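Sorting kit for a humanoid - is the Prerker package worth it for a small outfit?

Community help > Robots and automation > Kits and services

Bianca Zamfir
Asked in September - 37 views

Hi all, first post here so go easy on me. I look after the demo space for a small training organisation in Vildale and we've been offered the Prerker sorting package on a 40 day trial. As I understand it, you get the task software, a set of training sessions with one of their people, and phone support during business hours. You supply your own humanoid, table and props. We have a humanoid on loan until the end of the financial year, so that side is covered.

What I want it to do is pretty modest. Things go into the right basket, baskets have a written label, and the label can be changed without ringing anyone. The sales bloke was lovely but every time I asked about the labels he went back to talking about walking, and I don't need it to walk anywhere!

So has anybody used it for plain tabletop sorting? Does it cope with handwriting or do I have to print everything? And how much room do I need to allow? Our space is on the small side and there's a photocopier I can't shift.

Severyn Dmytriv
Answered

Go for it, we love ours. Support picked up on the second ring when I called. Can't remember what we paid, sorry. Printed labels are better I reckon, but I've never tried the other kind.

Nadiia Pavliuk
Answered - marked helpful by 17 people

Hi Bianca! We've had the package at Stasiv since autumn and tabletop sorting is nearly all we do with it, so I can probably help a bit.

Handwriting first. We write ours in thin black marker on plain white paper, lowercase, whatever slant comes out, and put the sheet flat on the table right by its basket. I was all set to print the lot in a big font (I'd even bought the card) and the trainer told me to put it away and just write. Two groups is where I'd start, and make them really different from each other, fruit in one and stationery in the other, that sort of thing.

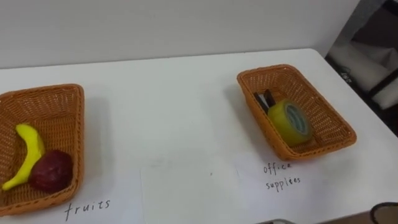
My one grumble is with near neighbours. When we tried "office supplies" against "craft supplies" we spent a whole afternoon arguing about where sticky tape belongs, and the software was about as undecided as we were. You can write a rule for it in the settings but the menu is buried three screens down and the wording in the manual doesn't match what's on the screen. Ask your trainer to show you that bit in person and write it down as they do it. I didn't, and I had to ring them twice.

Changing a label is easy once the groups are set up - swap the sheet, press rescan, wait for the tone. If you forget the rescan it'll carry on with the old one quite happily.

Baskets: get ones with a bit of weight. The ones in the Prerker catalogue are dear and I don't think they're any better than woven wicker from a homewares shop. Ours are from Plarkwood, which I think has a branch out your way. Toy fruit is worth having too, real bananas get sad very quickly under that much handling.

As for room, allow more than the table. The brochure only gives you the tabletop measurements and I was cross about that. You need to think about the robot standing beside it with an arm right out, plus wherever your cables are going to run. We use a standing desk with a long top, and a hard floor has been much easier than the carpet we began on. Walk around it yourself with your arms out before you sign anything, you'll feel silly but you'll know.
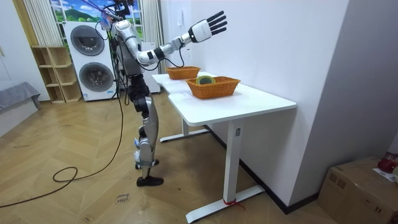 What I'd ask before the trial starts

Whether the training sessions can be split up. Ours came as one big block and by mid-afternoon I'd stopped taking anything in.

What happens to your groups and rules if you don't continue. We were told they'd be kept, but get it in an email.

Whether the phone line is open in your time zone. "Business hours" meant theirs, so for us it closes at 3 pm.

The renewal price. We pay around $400 a month now, and the first quote had travel for the trainer left off it.

Would I buy it again? Yes, for labelled sorting, with that settings menu held against it. For anything fancier I'd want to see it done in my own room first. Happy to send you our rules sheet if you message me - it's a bit scruffy but it might save you an afternoon.

Bianca Zamfir
Commented

Nadiia thank you, this is gold. I've gone back to them about the phone hours and the split sessions. Yes please to the rules sheet, scruffy is fine! And I measured, the photocopier is going to be a problem.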